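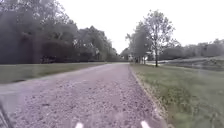
I would walk to the shop every morning if I could know how the ground will be when I come back, wrote one respondent from Birnik in the free text field of the questionnaire. Similar remarks came from the other villages, and they made us look again at how we had treated the surface in the first model.

Figure 3. Gravel path with grass on both sides, overcast weather.

4.2 Surface and the choice of route

In the first model the surface was only a yes/no variable (paved or not paved). This follows the earlier Clirkadov survey, and it permits a direct comparison, but it puts very different paths in the same class. A gravel path of the kind in Figure 3 and a field track with deep ruts are both "not paved", although the respondents speak about them in quite different ways. We have therefore divided the unpaved class into three: gravel, bare earth, and grass.

Of the questionnaires returned, 1176 contained a complete description of at least one habitual walk. The walks to shops, to the bus stop and to the cemetery were kept in the analysis. Walks with a dog were removed, as their purpose is the walk itself and the route is often changed from day to day.

The result for gravel is weaker than we expected. When the gravel route and the paved route have the same length, respondents prefer the paved one, but the preference disappears if the paved route runs beside a road without a pavement. In Alipour, where the main road is narrow and the lorries from the quarry use it until the evening, many respondents accept a detour of up to 900 metres in order to stay on the gravel. For bare earth we do not find such an effect. The respondents accept it in summer and avoid it from October, even when the alternative is the main road.

Age changes this picture only a little. The group which reported use of a stick or walking frame avoids grass in all seasons, but its answers for gravel are near to those of the other respondents. We must be careful here, as this group is small in Clirkadov and nearly absent in Birnik. It is also possible that people who find gravel difficult have already stopped to make these walks, and then they are not visible in our data.

Lighting was asked in a separate question. Roughly 40 per cent of the respondents said that they do not use an unlit path after dark, whatever its surface. For this reason the evening walks are modelled separately in Section 4.3, and the values given above are valid only for daylight.

Related articles

Bus stop spacing and walking distance in small settlements
Who clears the snow? Footpath maintenance in Alipour and Birnik
A 20-minute walk: perceived and measured time among rural residents
The Clirkadov survey of daily journeys: method and first results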